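Speaker notes - "Breakfast, Eventually: a robot arm at home"
Darcy Brunton, Tidalness makerspace, September 15, 2025

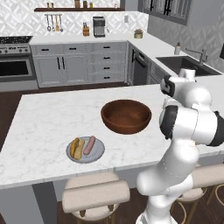
Slide 1. The simulated kitchen. Plate with bread and a sausage, empty wooden bowl, arm over by the sink.

Say hi. Thank Güneş for the projector cable. Leave this slide up while people find chairs.

The job: sausage goes from plate to bowl. That's the talk. My kids can do it, though they charge.

Own up early that my real kitchen has no marble. Rendered marble is free, so I went a bit mad.

Why simulate first? Tell the April story. Real arm, real counter, sign error in the wrist code, one jar of mustard. (Pause. Let them picture it.) After that the household voted and I moved into software.

Slide 2. Cirnholm, my control script. 2000 lines, of which 200 do the work and the rest argue with them. Skip the class diagram unless Güneş asks.

Slide 3. Results. 200 tries in simulation, 193 with the sausage in the bowl. Somebody will ask about the other seven. Mostly it let go early. Two went under the stools and I stopped looking.

Slide 4. Money. The gripper fingers came off the shop's Bronari printer, third attempt. Pass around attempts one and two - get them back this time.

Slide 5. What's next: the bread. It's flat, it's soft, and the gripper hates it.

Questions. If the demo laptop is still updating, take more questions.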